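Monday, January

Got to the shop a little after 6. Florian Kaufmann was already in and had the heater going. The left forearm was back on the stand with the cover off, because the wrist was dragging again on Friday and I wanted to see why before running anything.

It was the cable bundle. One tie had slipped and the wires were bunching where the wrist bends. I cut it off, rerouted everything along the outside and put on two new ties, a little looser. Moves fine by hand now. Cover back on.

Log is up to run 2143. Rhea Samonte wants to stop at 2200 and change the table layout. I would keep going. We didn't settle it.

Grip

Set the thumb current limit down by 34 and left the other fingers alone. The Zervas board still drops out when both arms start together, so I am starting the left one first and waiting 2 seconds. Not a real fix. I wrote to Plelska about the replacement and have no answer yet.

Bottles

We went with four of the orange bottles, laid on their sides in a block on the green board, two and two. The right hand goes down into the middle of them and the left stays up and back. Tape is still down on the left part of the board. I need to redo it, the edges are ragged.
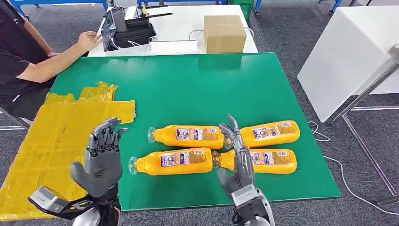
Tomorrow

Order ties. Ask Roltby about the spare motor. Back up the log before Rhea gets in.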